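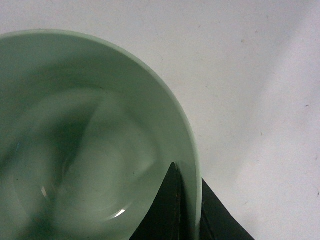
Pale green bowl on a light surface

Section 2: Signing up for your first sample box

Welcome to Candel! We're so glad you've come to try a few things before buying the full size. Setting up takes a little patience the first time, so pour yourself a coffee and take it slowly.

1. Open the sign-up page and enter your name and mailing address exactly as they appear on your regular mail. Apartment numbers go on line 2.
2. Choose a password and check your email for the confirmation message. Click the link inside it – the offers stay grayed out until you do.
3. Fill in the short form on hair type, skin type and any allergies. You can come back and change it later under My Profile.

Note: Only one account is allowed per mailing address. If you share a home, one of you signs up and the other is added under Household.

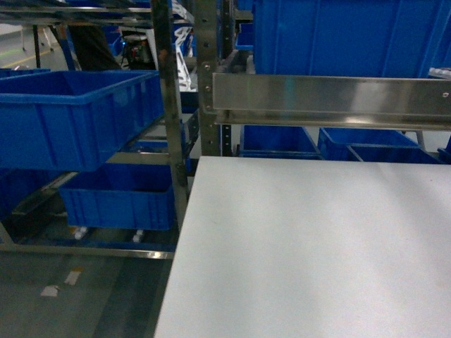 Blue bin on a metal rack

4. Go to Offers and browse to your heart's content. There were 286 listed when we wrote this guide in May, and 156 of them ship free.
5. Tick the little box beside each sample you'd like. You may pick two from the same brand, so a Leite shampoo and its matching conditioner can travel together.
6. Press Request, then read the summary page all the way down before you press Confirm.

Caution: Some offers, including the Zeltville hand creams, ask for a card number to cover postage. If you'd prefer not to give one, go back to step 4 and switch on Free Shipping Only.

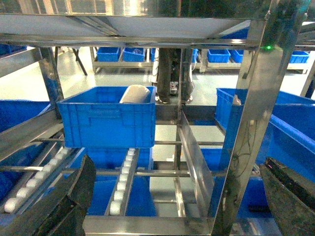 Blue crate with a white item inside

7. Write down your request number, or print the page. Mirela Tavares and Lesego Visser on our help desk will ask for it first thing if you call.
8. When your box arrives, mark it as received under My Requests. Your next choices open up the following morning at 9:00.

Note: Requests can't be changed once they show as Packed, but you can still cancel by phone.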